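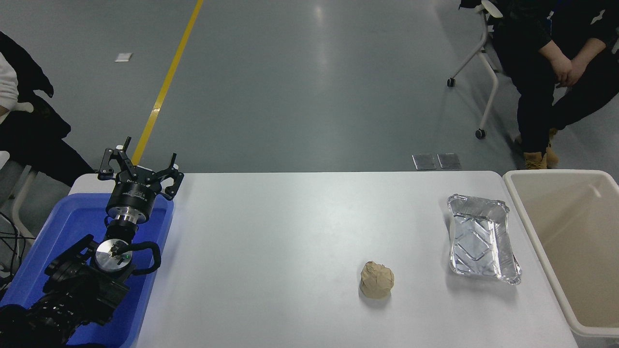 Sorting packaging at the Brarnham centre

Published by the Vascombe Resource Office, Sep 11, 2020

The Vascombe Resource Office looks after household waste guidance for Brarnham and the villages to the north of it. In July it revised its advice on used packaging, the first full revision in 17 years. For this series we spoke to the officer responsible for the new text, who asked that the office be credited and not the individual.

We began with the two materials that bring in the most enquiries, brown paper and foil trays. "People know what to do with a newspaper or a drinks can," the officer said. "They are much less certain with a ball of packing paper or the tray that a pie came in. Both are worth collecting, and both are put in general waste far too often."

The old leaflet ran to 30 pages and was organised by collection round. The new one is organised by material. Residents had told the office that they wanted to look up the thing in their hand. A draft was sent to 100 households before it was approved, and their comments led to the removal of several technical terms, among them "fibre stream" and "rigid non-ferrous".

On kraft paper, the officer was clear that creases do no harm. "We are asked whether it must be smoothed out. It need not be. A crumpled piece is accepted in the same way as a flat sheet. We do ask residents to take off any tape, and to keep back paper that has been soaked in oil." Very small scraps should be gathered inside a larger piece, as they tend to fall through the screens at the Waweru depot, where the paper from both districts is baled.

Foil calls for a little more care. Trays should be emptied and wiped or rinsed, and any cardboard lid put with the card. They may be left in their own shape. Loose kitchen foil is treated differently: the office would like it saved up and pressed together until it makes a ball about the size of a fist. "A single thin sheet is easily lost among the paper," the officer explained. "A tray has enough body to be picked out."

We asked about the pattern pressed into the bottom of many trays, a subject on which the office has received letters. The officer confirmed that it makes no difference to how a tray is sorted. Diamonds, ribs and plain bases are all accepted together, and a crinkled rim is no reason to refuse one.

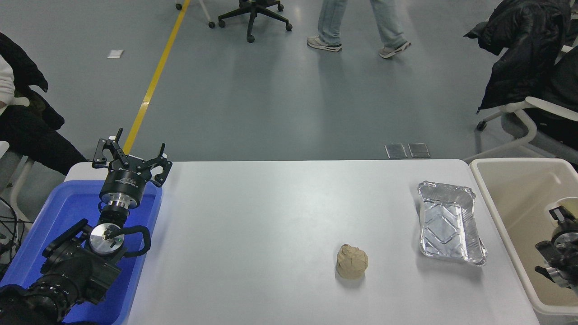 Teaching by handling

The revised guidance is supported by short table sessions, which the office has offered to schools and residents' groups under the title Gindo. The format is plain. Items are set out on a table, with containers within reach, and those attending decide where each should go.

"We keep the number of items low," the officer said. "Paper and a foil tray are enough to start a discussion. With a full sack on the table, people begin to hurry and stop asking questions."

The office has set aside funds for 1000 printed cards to accompany the sessions, one side for paper and the other for metals. Groups may keep the cards. Requests should be made in writing to the Vascombe office, giving the size of the group and stating whether a table is available at the venue.

The section on plastic film is still being prepared and will be issued separately.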